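Home Workshop Tips Kitchen Archive About
4 min read

Looking After a Hand-Held Gripper (Before It Looks After Itself)

10/3/22

Our bench at Lornness has one gripper that works for a living and one that lives in a drawer as spare parts. Both started out identical. The difference between them is mostly grease, in places where grease was never invited.

Start with the fingertip pads. Wipe them with a damp lint-free cloth and leave them to air dry. No solvent. I used solvent once and got a pad with the grip of a buttered plate. If a pad has gone shiny, wash it with a drop of dish soap before you order another. Shiny is usually skin oil, and skin oil is free.

Next, the slide. Open and close the fingers by hand, slowly, and feel for grit. If it crunches, don't oil it. Oil turns crumbs into paste. Brush it out first with a dry toothbrush (a retired one, please label it), then put 2 small drops of light oil on the rail and work it back and forth. Wipe off whatever comes out the ends. The manual that came with our Rorby says to do this every 1,000 cycles, as though anyone is standing there with a clicker. We do it when the job sheet is full, and a sheet has 24 lines.

Screws: snug, then stop. They go into plastic, and plastic forgives you exactly once. If one has already stripped, the Stankevičius repair page suggests a sliver of toothpick and a dab of wood glue. It looks terrible and has held since November.

Slots and recesses in the housing collect lint the way a dryer does. Use a soft brush and hold the gripper upside down so the fluff has somewhere to go. Canned air mostly moves it further in. 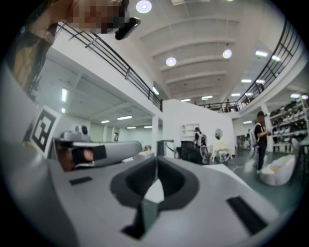

Markers deserve more respect than they get. A smudge or a lifted corner can have you hunting through software all afternoon for a fault you could have fixed with a cotton swab. On a gripper like this one, the black-and-white square sits on a flat gray plate beside the finger, handy for cleaning and just as handy for thumbs. Dust it dry, press the corners down, and look at it from a low angle under a lamp. If it glares, reprint it on matte paper. Measure the new one before you stick it down. Ours came out at 13 percent undersized thanks to a printer that likes to "fit to page," and we blamed the calibration for two days.

When you're done, rerun the calibration anyway, even if you only touched a screw. Especially if you only touched a screw.

Store it with the fingers slightly open so the pads don't take a set. The old lunch box from Gorkdale is ideal, once the lunch is out.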